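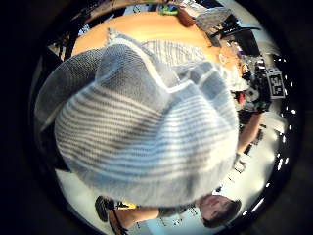

Striped beanie with the roll brim, seen from the gripper side.

stitchwitch38
OK so I'm teaching our arm to handle soft stuff, starting with knitwear, and I'm stuck on a choice. I can do the demos by hand with the gloves on, or I can drive the arm remotely with the Kwan leader rig. Hand demos are so much faster! But I keep hearing that the data is worse. Anybody here done both on cloth?

Ferier_fan
Remote, every time. With the leader rig you only record motions the arm can do. With your own hands you'll scrunch and pinch and roll the thing between your fingers, and a two-jaw gripper has no idea what to do with that.

chinlung_lai
Disagree, at least for hats. I did 506 demos in August, mostly by hand, and the hand ones were the only ones where the brim came out even. On the remote rig I can't feel the fabric at all, so I pull too hard and the whole thing slides across the table.

Ferier_fan
Sounds like a tuning problem — turn the scaling down and go slower.

chinlung_lai
I did! Then every demo took forever and the policy learned to be forever too lol. It would hover over the hat like it was thinking about lunch.

stitchwitch38
Haha, yes, I've had the hovering. What's getting me with the gloves is my own habits. I grab a bunch of cloth with the right hand and kind of press it down with my fingertips before I do anything else
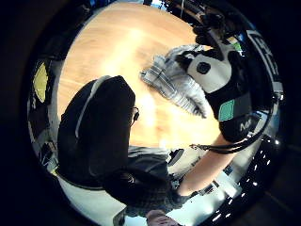
and I don't even notice I'm doing it until I play it back. Then my left hand wanders in front and blocks half of what I wanted to record. So now I say the steps out loud while I work (my roommate loves this). Grab, hold, smooth, let go.

Min-kyu Ryu
Saying it out loud helps, I do the same. Also try demos with only thumb and first finger, like you're wearing mittens. It feels dumb for the first 3 tries and then it's fine. Maps over to a gripper way better.

Ferier_fan
OK, mitten hands I can get behind. Still think you need a batch of remote ones mixed in though.

wulla_wes
What's your camera lag? On my Wulla setup the gloves and the video were out of step and I blamed the demos for weeks.

stitchwitch38
Haven't checked, will do that tonight. Mitten hands first, then a small remote batch, same hat for both. I'll post the playback numbers in this thread.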